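Flato Zweifingergreifer, Fingersatz 617
Hersteller: Dronden
Lieferumfang: 2 Finger, schwarz matt, spitz zulaufend, mit Schrauben

Ersatzfinger für den Greifer Flato. Geeignet für leichtes Geschirr, Obst und Kleinteile auf ebenen Arbeitsflächen.

Montage: Greifer vollständig öffnen, Arm in Wartungsstellung fahren und Versorgung trennen. Alte Finger abschrauben, Auflageflächen mit fusselfreiem Tuch reinigen. Neue Finger bis zum Anschlag einsetzen und die Schrauben zunächst nur anlegen. Greifer von Hand schließen, Spitzen ausrichten, dann festziehen.
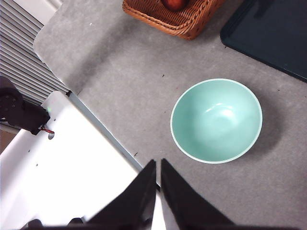

Nach dem Wechsel ist der Nullpunkt der Öffnungsweite neu einzulernen. Die Handgelenkkamera muss nur dann neu kalibriert werden, wenn ihr Halter gelöst wurde. Erste Greifversuche mit reduzierter Kraft durchführen.

Wartung: Sichtprüfung der Spitzen alle 1.000 Zyklen. Bei Riefen oder Grat immer beide Finger tauschen. Keine lösemittelhaltigen Reiniger verwenden.

Technische Rückfragen: Mwangi Tanui, Ersatzteilservice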